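Blomqvist "No-Crease" Travel Tee, Black – Two Stars and a Shrug

Reviewed by Akinyi Lema, March 23, 2018

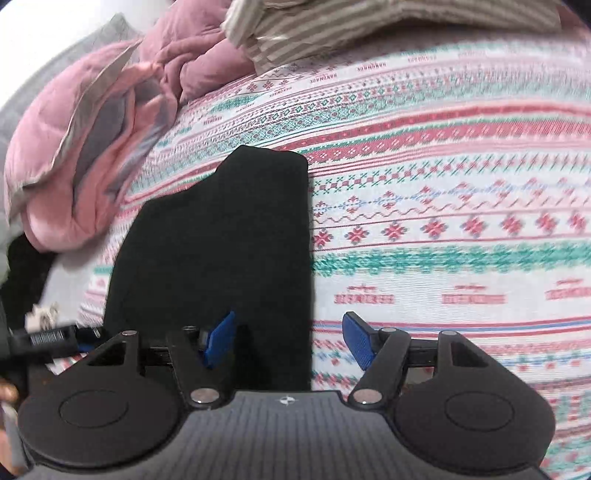 Folded on the bed, on top of the patterned sheet.

I'll give Blomqvist this much: the thing folds flat. There's hardly a crease to be seen in it, and the black is a plain matte black, no shine, which I like. But a shirt lying on a bed isn't doing very much, and the tag says "no-crease, all day." So I wore it all day.

By lunch the back had the same wrinkles as my old Bilis shirt, which cost $9 and has never promised me anything. The elbows of my jacket did worse, so maybe I sit badly. I also tried the folding card that comes in the bag. It has 5 steps, two of which are the same step drawn from the other side, and my version came out lopsided with one curved side. I've stopped using the card.

The tag also claims 100 washes with no fading. I can't speak to that yet and I doubt the company can either, as the shirt only came out last June. Mine has been through nine. The color has held so far – the collar is starting to wave a little.

Fit is fine, a bit long. Kimutai Ogola, who sold me on it, says I should have sized down. The size chart put me right in the middle of a medium, so I don't see how I was supposed to know that.

Then there's the price. $85 for a T-shirt. Ivness has one that feels the same between the fingers for a lot less, and it didn't come with homework. If you live out of a suitcase, maybe wait for a sale. I'm keeping mine, mostly to sleep in.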